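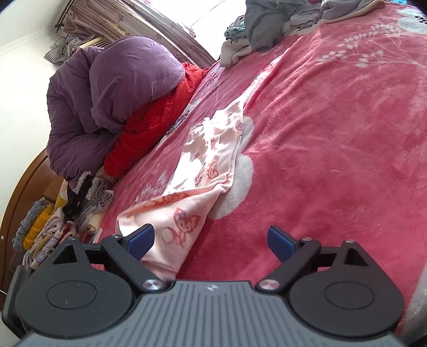

We are in a one-bedroom unit and the only flat surface big enough for folding is the bed, so everything that comes off the line or out of the dryer gets sorted there. The folding itself is fine. My trouble is the things that won't go in a pile with the rest. Shirts and knits I can stack along the side of the bed frame and they stay put, but a puffy jacket like the purple one takes up as much room as a week of tops, and a towel like the pink one with the cartoon animals on it ends up as a strip lying across the blanket until I work out which shelf it belongs on. The blanket is the other problem. It's a big fleece and I like to leave it on the bed, but it's soft, and when I try to fold a towel flat on it the corners wander and I end up with something lopsided.

We have one wardrobe with five shelves and a short hanging rail, plus a drawer under the bed that sticks. Winter is coming on and both of us have a couple of padded jackets. I would like to know:

How do you fold a towel so it stands up on a narrow shelf and doesn't flop?

Where do padded jackets go if there's no room on the rail?

Is it worth buying vacuum bags? My sister-in-law swears by them but hers have all gone down at the seams.

I've read the pinned post on small wardrobes and it mostly covers shirts.

Posted by Zustthorpe_unit4
May, 7:40 pm
13 comments

Tarun Kaushik

I'll take them in the order you asked.

Towels. Measure the depth of your shelf first. Most people fold towels in half and half again out of habit and then find they hang over the front. Lay the towel out flat and fold it lengthwise in thirds, so you have one long strip. Bring one short end to the middle, bring the other short end to meet it, then close it like a book. You should have a block with one smooth folded edge. Put that edge facing out. If it's a thin towel, roll it from one end instead, because thin ones never hold a block shape. Hand towels only need to go in half after the thirds.

For the soft blanket, fold on top of something firm. I use an old wooden tray, but a large chopping board or a piece of stiff cardboard will do. Set it on the bed, fold on it, move the finished towel off to the side. You don't need to take the blanket off. I'd also pull the fleece tight at the corners before starting, as most of the wandering you describe is the blanket bunching up under your hands.

Jackets. A padded jacket can be folded down to a decent size without a bag. Do up the zip. Lay it face down and fold both sleeves straight across the back. Fold the sides in so the whole thing is as wide as the hood. Start rolling at the hem, pressing the air out with your forearm as you go, and when you get to the top turn the hood inside out over the roll. The hood holds it shut. It won't stay very tight for months but it will sit on a shelf without springing open. If the hood comes off or there isn't one, a wide elastic or a strip of old stocking does the same job.

Try the top shelf for those, since you only need them for part of the year and they weigh very little. Keep the one you are wearing at the moment on a hook behind the door. Two jackets on one hook is fine, three will pull a cheap hook out of a hollow door. I've done that.

Vacuum bags. I had a set of the Cladon ones and used them for two winters. They were all right for spare doonas. I wouldn't keep a down jacket in one for long, as the filling can stay flat afterwards and needs a lot of shaking to come back. For polyester fill it matters less. If the bags are losing air, look for fluff caught in the seal. Wipe the strip with a damp cloth, let it dry, and close it again from the centre outwards.

The sticking drawer is worth ten minutes of your time. Take it right out, vacuum the runners and rub a plain candle along them. That is probably your best spot for towels if it's deep enough, and then you get a shelf back.

20 people found this helpful

vutia_jen

Get rid of some stuff. Seriously we had the same size place and I thought it was a folding problem and it was a too many towels problem. Two each plus two for visitors is plenty if you wash once a week. Old ones go to the animal shelter, ours takes up to a bag at a time but ring first.

Also I never fold jackets, they live in the suitcase. The suitcase is sitting there empty all year anyway.

5 people found this helpful

Mrs Tripathi

I would go about it in a different order from the others. Before folding anything, sort the bed. I put coats and anything bulky up near the pillows, folded tops along the side, small things at the foot, and towels in the middle where I can reach them from either side. Then I do the towels last. Everyone does them first because they're easy, and then they get knocked over by the jumpers.

Put each pile away as it's finished. If you wait until the whole bed is done, somebody will want to lie down.

On the jackets, check the pockets before you roll them. My husband's went away with a packet of throat lollies in it and we had a sticky lining by August. Make sure they are properly dry as well. The cuffs and the seam around the hood hold damp after the rest feels dry, and in a closed wardrobe that turns musty. I hang mine over the back of a chair for a full day with the zip open.

Don't roll anything with a knitted collar in the way Tarun describes, it stretches. Fold those flat and put them on top of the pile.

For shelves I use two cheap bookends, the metal sort, to keep the towels upright. They hold well on a painted shelf. On bare timber they slide a bit, so I put a square of rubber mat underneath. You can buy it off the roll at the hardware shop and 500 mm was enough to do all of ours.

8 people found this helpful

Zustthorpe_unit4

Thanks all. The tray idea works, I used the lid off a storage tub. Got the drawer out as well and there was a sock behind it. Still deciding about the suitcase, ours is full of Christmas things.

Shares: 5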